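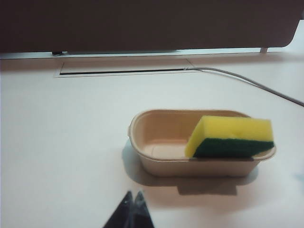
The pool was never the problem until someone told us it was, one administrator at Skirville wrote in reply to our first draft, and she asked us to say plainly that she had been running Grillon with its default settings for years before the tuning guides appeared.

Figure 4. Two-layer sponge in a shallow oval tray.

5.2 Does pool tuning explain the reported gains?

We take her complaint seriously. Most published advice on Java application servers treats the database connection pool as the first thing to adjust, and the Igwe pool in particular comes with a long list of settings that are said to matter. The claim we set out to check is the strongest one in that literature: that moving a Grillon server from its default pool to a tuned Igwe pool, with no other change, cuts the response time of a typical web application under load. The claim is repeated in vendor notes, in conference slides and in answers on mailing lists. When we followed the references back, nearly all of them led to the same set of runs, made with the Povden test suite on hardware that is not described.

Povden is a reasonable piece of software and we used it ourselves. It sends a fixed mix of reads and writes to a small ordering application, holds the load steady, and reports the time from the first byte sent to the last byte received. Its weakness for the present question is well known to anyone who has read its source. The suite starts measuring as soon as the server answers its first request. On a Java server this means that class loading, the first round of just-in-time compilation and the filling of the pool all fall inside the measured window. A pool that opens its connections at startup will look faster than one that opens them on demand, whatever happens later.

The original runs lasted 60 seconds each. We repeated them at that length and then at 600 seconds, on the same machine, with the same build of Grillon and the same database. In the short runs we saw the effect that everybody reports. The tuned Igwe pool gave lower mean response times than the default pool, and the gap was large enough to be seen without any statistics at all. In the long runs the gap shrank until it sat inside the spread between repeats of the same configuration. We could still find a difference if we chose the repeats carefully, and we suspect that this has been done elsewhere, although we have no way of showing it.

The slowest single request we recorded in the short runs took 1,140 milliseconds. It was a plain read of one customer record, and the server log shows that it arrived while the default pool was still opening connections and the persistence layer was still scanning entity classes. We turned off the scan by listing the classes by hand in the persistence unit. The pool was left alone. Much of the early delay went away. This single change did more for the short-run mean than all of the Igwe settings together, and it appears in none of the guides we read.

It may be objected that startup behavior matters in its own right. We agree that it does for servers that are restarted often, or for short-lived instances that are brought up under load. If the guides had said that an eager pool helps during the first minute, we would have had little to add. What they say is that the server is faster, in the present tense and with no limit on time. A reader who changes the setting on a server that stays up for weeks has been promised something our long runs could not find.

We also looked at the maximum pool size, where the advice is more varied and less well supported. Some guides say to match the number of worker threads, others to match the number of processor cores on the database host, and one recommends doubling the value until errors stop. With Povden's default mix the choice made little difference over a wide range, because the application spends most of each request outside the database. With a mix that we wrote ourselves, heavy in reports and long queries, a large pool made matters worse. Requests that would have waited in the application server waited in the database, where they held locks. We don't put this forward as a general rule. It is one workload, written by people who expected to see the effect, and it should be treated with the same suspicion we bring to the others.

A more awkward matter is statement caching. The tuned configuration that circulates with the Igwe documentation switches on the pool's own cache of prepared statements. The default Grillon pool leaves this off. The two configurations therefore differ in at least one respect that has nothing to do with how connections are pooled, and any comparison between them mixes the two. When we enabled caching in the database driver for both, the order of the two pools changed from one repeat to the next. We would like to see the original authors run this check. We wrote to the address given in the report and received no answer.

The Skirville installation gave us a chance to look at a server with real users. Its administrators allowed us to read the monitoring data for November, during which they moved from the default pool to Igwe. They had recorded an improvement and put it down to the move. The change log for that month, however, contains 239 entries, among them a new version of the database driver, two added indexes and a larger heap. We were asked whether the effect of the pool could be separated out afterward. It could not, at least by us, and we doubt any method that claims to do so from response times alone. The administrators kept the new pool, on the fair grounds that it had done no harm and that its error messages were easier to read.

There are limits to what our own runs show. We tested one version of each product, as available on 9 January 2018, and both projects release often. Our client and server shared a quiet local network. A slower or less reliable link would make opening a connection more costly, and a pool that checks and replaces dead connections well might then earn its keep in ways our setup can't reveal. We tested failure only once, by stopping the database during a run and starting it again. Both pools recovered. Igwe logged a warning for each lost connection and Grillon's default logged one for the lot, and we can't say which an administrator would prefer at three in the morning.

We have been asked by early readers what settings we would recommend. On the evidence collected here we would leave the default pool in place, list the entity classes by hand, turn on statement caching in the driver, and measure over a period long enough for the compiler to finish its work. Anyone who still finds the pool to be the bottleneck should look first at how long each request keeps its connection. In the ordering application two of the servlets opened a transaction before parsing the request body, and held a connection through the whole upload. No pool setting will repair that. The raw timings, the server configuration files and the modified Povden scripts are listed in the appendix, along with the four runs we discarded after a disk on the database host filled up.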